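Pano de limpeza

O pano de limpeza é um pedaço de tecido, de malha ou de tela, que serve para tirar pó, secar e esfregar superfícies. Parece assunto pequeno, eu sei, mas lá em casa a gaveta dos panos é a que mais abre (e a que pior fecha!), então resolvi escrever este verbete com tudo o que fui juntando.

Materiais

O algodão é o clássico. Absorve bem, aguenta água quente e fica mais macio depois de muitas lavagens, embora solte fiapo quando é novo. O atoalhado, ou felpa, é um tecido cheio de argolinhas de fio que seguram a água. A microfibra é sintética, de fios finíssimos, e eu gosto dela para vidro e tela. Já o linho seca depressa e quase não deixa pelo, por isso tanta gente guarda um só para as taças.

Gramatura

É o peso do tecido por metro quadrado. Um pano de 200 g/m² é leve, bom para o pó; os mais grossos bebem mais água, mas demoram uma eternidade no varal. Da marca Aseo tenho três, todos de malha, e o Studik que comprei em July (assim mesmo, em inglês, vinha na etiqueta da coleção) é o meu preferido para a pia.

Cores e usos

Muita gente separa por cor: uma para a cozinha, outra para o banheiro, outra para os móveis. Eu uso os tons escuros no trabalho pesado, porque mancha de café aparece menos. 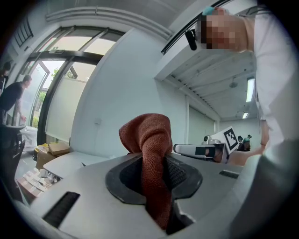 Um pano de malha cor de ferrugem, na primeira foto; na segunda, uma mesa branca de cantos arredondados.

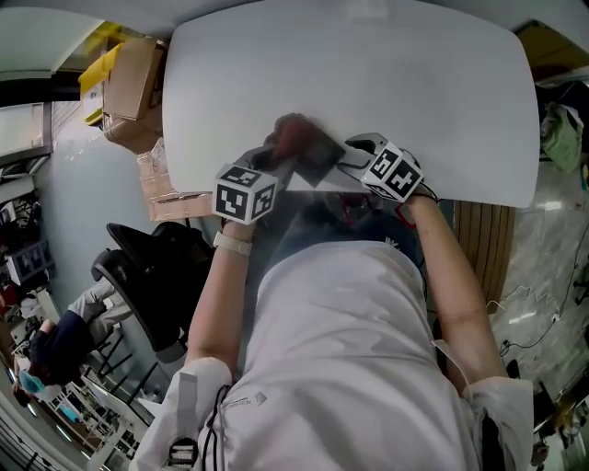
Lavagem

Lave os panos separados das roupas, com pouco sabão. Amaciante eu não ponho nunca, pois ele deixa uma película nas fibras e o tecido passa a espalhar a água. O algodão aceita fervura; a microfibra prefere água morna e nada de ferro! Seque tudo bem aberto, de preferência ao sol.

Quando trocar

Cheiro que volta logo depois da lavagem é sinal de aposentadoria. Os meus viram trapo de garagem e ainda duram um bom tempo por lá.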